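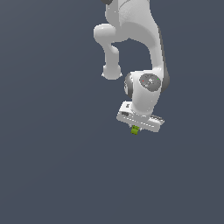 WIMBRIDGE, October – Graltora, a developer of control software for robot arms, today released the results of its first chore-readiness study, which asks how close a general-purpose arm is to doing routine work in homes and small shops. The study covers 19 tasks, among them sorting toys into bins, loading a dish rack, folding towels and restocking a shelf. Under the scoring rules used, 5 of the tasks were rated ready for supervised use, and 2 of those were rated ready for use without a person in the room. Toy pickup is one of the tasks studied in simulation, with a white arm holding a small green object in its gripper against a plain gray background. The remaining tasks were rated not ready.

## Method

Each task was divided into steps: find, approach, grasp, move, release and check. A task was rated ready only if every step met its limit for time and for dropped or misplaced items. Partial credit was not given. Simulated trials were run first, and tasks that passed were repeated on hardware at the company's test shop in Driltotstead.

Graltora ran 2000 simulated grasps on toy building bricks alone. Bricks were chosen for their rigid shape and varied surfaces. A flat side gives the fingers a simple target, while a rounded corner or a face with studs changes where contact can be made. 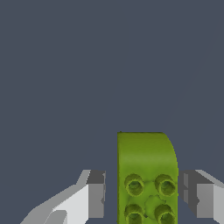 Finger alignment before closing was the most common source of error in the brick trials. When one pad meets the part before the other, the part can shift or turn, and the final grip may differ from the planned one. The control software now corrects the hand position between approach and closing. The correction adds time to each cycle, and the added time is included in the published scores.

## Findings

Rigid items of known size were handled most reliably. Cloth, thin plastic bags and wet dishes remain difficult. Shop-floor tasks scored higher than household tasks, mainly where bins and shelves stay in fixed positions – a condition few homes meet.

Graltora does not claim that a single arm can take over housework at this stage. The company considers sorting and simple restocking suitable for limited trials.

## Availability

The task list, scoring rules and simulated results are available on request. Sandhu, the company's software package for grasp planning, will include the alignment correction in its next release. Existing license holders will receive the update at no charge.

## About Graltora

Graltora develops planning and control software for robot arms used in light assembly, packing and sorting. The company is based in Wimbridge and operates a test shop in Driltotstead.

Press inquiries: Graltora Media Office, Wimbridge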